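Handout 4: Looking after the hand-held grippers
Luvasix course, practical part. Read before the bench session.
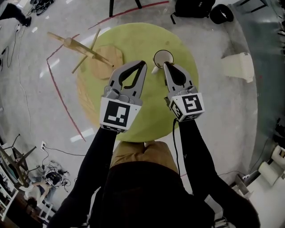 Lamduan Thongdee asks that the pads be checked before the markers, as a loose pad has cost her group more sessions than a bad marker ever did. The order below follows her request.

1. Pads. Open the jaw fully and run a thumb along the black pad on each finger. It should not lift at the tip. Wipe with a damp cloth, no solvent. If a corner has come up, change both pads on that gripper and write it in the log.

2. Fingers. Close the jaw slowly by hand. The tips should meet without crossing. Plastic fingers wear at the pivot first, so feel for side play there.

3. Marker cubes. Each gripper carries its own pattern, and left and right must not be swapped. Check that the cube does not rock on its mount. Dust it with a dry brush - a scratched face has to be reprinted, not touched up with a pen.

4. Cable. Run it along the inside of the arm and leave enough slack at the elbow to reach forward. Strap it to the sleeve, never to the gripper body.

5. Test pick. Stand at the edge of the mat and pick up the cup, then the stool. Use the cup first. It needs a small opening and shows up a sticking jaw at once.

Service interval: 200 sessions for pads, or sooner if they shine. The pair in the Clatwood room had done 242 when Theerawat Wattanapong opened them up, and the pivots were badly worn.

Spare pads are in drawer 31. Tell Yaowalak Onsri when you take the last set.

For next time: bring your log sheet, filled in for both grippers.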